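**Fehr site – staff meeting, Tuesday 1 August 2023**

Chair: Rachid Ragab. Minutes: Keith Hoani.

**1. Last minutes**

Agreed. The fume extraction quote is still outstanding.

**2. Arm on the desktop bench**

Rachid reported that the Dell towers are now the arm's main job. The processor and hard drive go in the grey holder beside the case. The bench team no longer strips these by hand – they prepare the cases, check the parts and deal with anything the arm leaves.

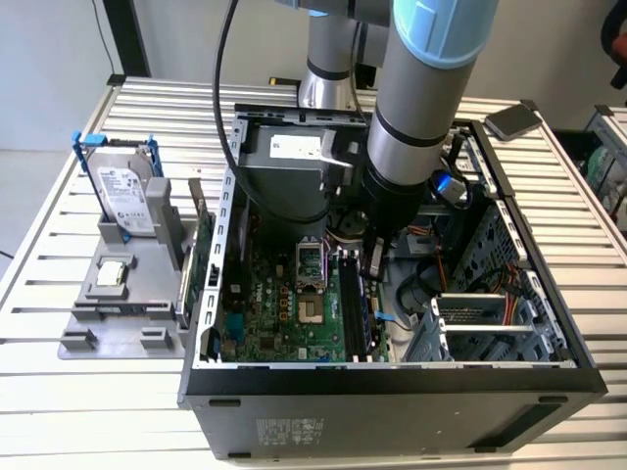
Keith said the checking is harder on the eyes than the old work and wants it rotated every 2 hours. Several others agreed. Rachid will put it on the rota for a trial.

Parts handled since April: 2,327. Gilura, who buy the drives, have asked for batches of 200, up from 40. Storage by the back door will not take that many, so Rachid will ask them for a weekly collection.

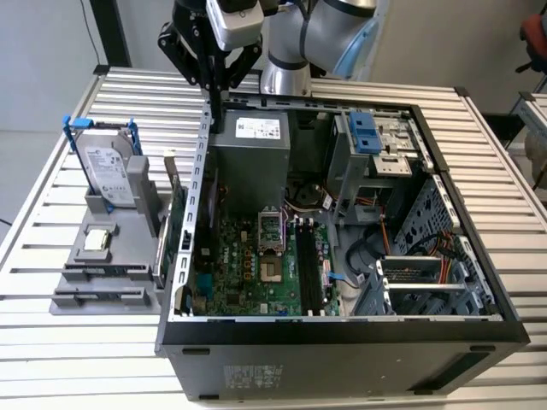
The other change is to job titles. "Dismantler" no longer fits what people do all day and the Ustari training is not reflected in anyone's grade. Rachid has raised this with head office and expects a written reply before the next meeting. Laptops stay with the hand bench for now.

**3. Questions from the floor**

Late shift asked for a second trained person, as there is only one after six.
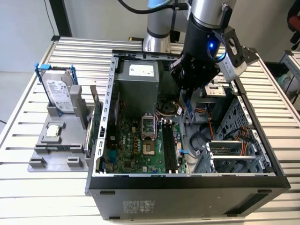
Will anyone lose hours when the second arm comes? Contracted hours stay as they are, but overtime on the desktop bench will stop.

Keith asked for that in writing. Rachid to send it round.

**4. Any other business**

Lockers to be cleared by Friday for painting.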